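Toalha de mesa

A toalha de mesa é o pano que cobre o tampo da mesa, para proteger ou só para alegrar, e eu confesso que gosto muito mais da segunda função! Na minha casa há 22, entre as de festa e as de todos os dias (sim, é um exagero).

Há dois grandes grupos: as lisas, que deixam a loiça falar, e as estampadas, que falam por cima dela. Nas estampadas cabem flores, xadrez, frutas e bichos — as de gatos são as minhas preferidas, com aquelas caras enormes e bochechas cor-de-rosa a espreitar entre as taças de inox e a cerâmica florida.

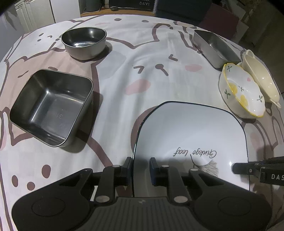 Uma leitora de Florncombe escreveu a discordar: para ela, estampado grande só fica bem em mesa comprida, e numa mesa pequena o desenho perde-se todo debaixo dos pratos. Percebo a ideia, mas continuo a usar!

Quanto às rugas, há duas escolas. Em Jovley passa-se a toalha a ferro já em cima da mesa, com uma manta por baixo; em Tivcombe estende-se bem esticada no estendal e pronto. Eu sou de Tivcombe, claro.

O tamanho mede-se pelo tampo mais a queda, ou seja, o que fica pendurado de cada lado. Para o dia a dia chega um palmo. As de festa levam mais, e convém lavá-las antes de guardar, mesmo quando parecem limpas — as nódoas de vinho branco só aparecem meses depois.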